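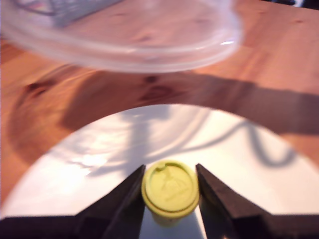 Dalia Kairys wrote to me after the last post: I get how you show one arm a task, but with two of them I end up steering like I'm patting my head and rubbing my stomach. Do you practice first, or do you just record everything and throw out the bad ones?

Both, Dalia! But mostly I practice, and I practice a lot more than I used to. So this page is my way of teaching a two-arm task by remote control, using the job I've been stuck on since August: small things on a plate, a clear plastic cover, and two grippers that have to work over the same few inches of table without bumping into each other.

## Before you record anything

Write the task down in one sentence. Mine says "put the small object on the plate and put the cover over it." If you need a second sentence, you probably have two tasks, and I'd record them as two.

Then decide which arm does what, and stick to it. I let the left one steady things and the right one do the fine work. In my first batch I swapped whenever it felt handy, and the policy I trained on that was a mess — both arms would start toward the same object and then sort of dither there.

Next, do the whole thing with your own hands, slowly, using only thumb and forefinger on each side. You'll find out fast where you were secretly relying on a third finger. With a thin cover I was using my ring finger to stop it from tipping, and a gripper hasn't got one.

## Driving two arms at once

1. Start with both hands on the controls and both arms in the rest pose. I count to two in my head before moving.
2. Move one arm to where it needs to be and let it settle.
3. Bring in the second arm from a different direction. Side and top works nicely. Two arms coming in from the same side will tangle sooner or later.
4. Slow way down for the last couple of inches.
5. Close the gripper, pause for a beat, then lift.
6. Back out in the reverse order, second arm first.
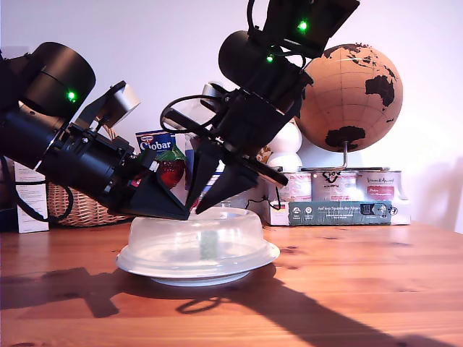

*Two directions of approach: one arm from the left, one from above, with the cover between them.*

Step 4 is where I lose most of my takes. A clear cover is hard to judge on a screen, and the rim seems to be anywhere except where it is. I look at the wrist view for the grip and the wide view for everything else, and I try not to flick between them in the middle of a move. Watch the shadows on the table, too. When the shadow of the finger and the finger itself get close together, you're nearly down (assuming your lamp stays put, so leave the lamp alone!).

If you're used to watching the table directly, please try a session where you only look at the screens. The robot gets nothing but the camera views when it's on its own, and if you were peeking over the top, you've been showing it moves based on things it can't see. 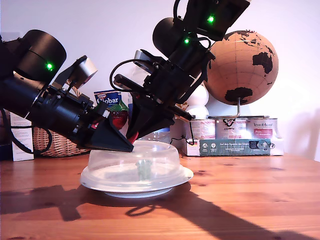

Peeking is also a hard habit to spot afterward, so I turn my chair a little and that takes care of it.

## What to vary, what to leave alone

Vary the things that will change in real use: where the plate sits, which way the object is turned, what the object is. I shift the plate by a hand's width or so every few takes. Small round things and soft-looking odd shapes need quite different grips, and I want plenty of each.

Leave the cameras alone. I bumped one in the middle of a long evening and didn't notice until I played the takes back — a whole batch for the bin. Now there's a strip of tape by each mount and I check it whenever I sit down.

## Keeping and throwing away

I've kept 678 takes for this task so far. My first usable result came at some 500, so don't despair if your arm does nothing sensible with the first handful.

Throw out a take if you hesitated for a long time or forgot which arm was which. Keep it if you missed a grip and then recovered cleanly. I used to delete those, and my robot had no idea what to do after a miss.

I stop after four short sessions in a day. Past that my hands get sloppy, and I'd be teaching sloppy. Next up is lifting the cover back off, and I still haven't decided which arm gets that job.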